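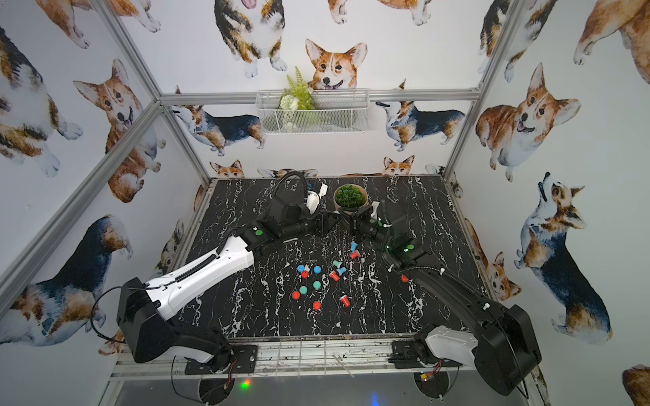
Septembre, 17 h 42 — par Lindsay Harawira
Mis à jour à 18 h 10
4 commentaires — 10 partages

Plemine rebaptise sa piscine, les nageurs continuent de dire « la piscine »

La piscine municipale de Plemine ne s'appelle plus la piscine municipale de Plemine. Depuis la rentrée, elle porte le nom d'Espace aquatique Stanetti, du nom de l'entreprise de carrelage qui a refait le grand bassin et consenti, pour l'occasion, une remise que la mairie qualifie de « significative » sans en donner le montant.

L'inauguration a duré deux heures, discours compris. Le ruban a été coupé du premier coup, ce qui n'avait pas été le cas pour la médiathèque. On a ensuite servi un vin d'honneur dans le hall, à côté des casiers, où la température ambiante a eu raison des petits fours au fromage avant l'arrivée de l'adjoint aux sports.

La commune a fait imprimer 1000 dépliants pour annoncer le changement. Ils présentent les nouveaux horaires, les nouveaux tarifs et un plan d'accès sur lequel la rue Rey, à sens unique depuis le printemps, se prend encore dans les deux directions. Un rectificatif est en préparation. En attendant, les automobilistes sont invités à « faire preuve de discernement », ce que les riverains de la rue Rey réclamaient déjà avant les travaux.

Côté bassin, peu de reproches. L'eau est à la température promise, les lignes sont droites et les douches s'arrêtent désormais toutes seules, un peu avant que l'on ait fini de se rincer les cheveux. Les habitués du créneau du matin regrettent surtout l'ancienne pendule, remplacée par un affichage numérique qui avance de 4 minutes. La direction assure que le réglage dépend d'un prestataire extérieur. Le prestataire, joint par téléphone, renvoie à la direction.

Le sujet qui fâche se trouve ailleurs, au pied de l'escalier. Le distributeur de gaufres, institution locale dont trois générations d'enfants ont gardé le souvenir et quelques caries, a été retiré au profit d'une borne Gutside, qui propose des boissons fermentées et des barres aux graines. Le prix d'une barre dépasse celui de l'entrée pour les moins de 10 ans. Une pétition circule déjà au club de natation. Elle demande le retour des gaufres « dans les meilleurs délais et avec le sucre ».

À la mairie, on se dit à l'écoute. La question pourrait être abordée lors du prochain conseil, après le point sur le stationnement et celui sur les pigeons, deux dossiers qui ont l'habitude de prendre toute la soirée. Un élu d'opposition a proposé d'installer une gaufrière à titre provisoire. Il lui a été répondu que le provisoire, à Plemine, relevait d'un autre budget.

Reste le nom. Sur la façade, les lettres neuves sont posées et l'ensemble a de l'allure, vu du parking. À l'accueil, en revanche, le répondeur annonce toujours la piscine municipale, et l'arrêt de bus voisin s'appelle « Stade », comme avant, le stade ayant déménagé il y a longtemps. Interrogée à la sortie, une nageuse matinale a dit beaucoup de bien de l'Espace aquatique Stanetti, puis a demandé où cela se trouvait.

Le bassin ludique, lui, ouvrira plus tard dans la saison. Le toboggan a bien été livré — il attend dans la cour, sous une bâche, qu'on retrouve la notice de montage. Les abonnements pris avant la rentrée restent valables, à condition de faire échanger sa carte au guichet, ouvert le matin jusqu'à 10 heures.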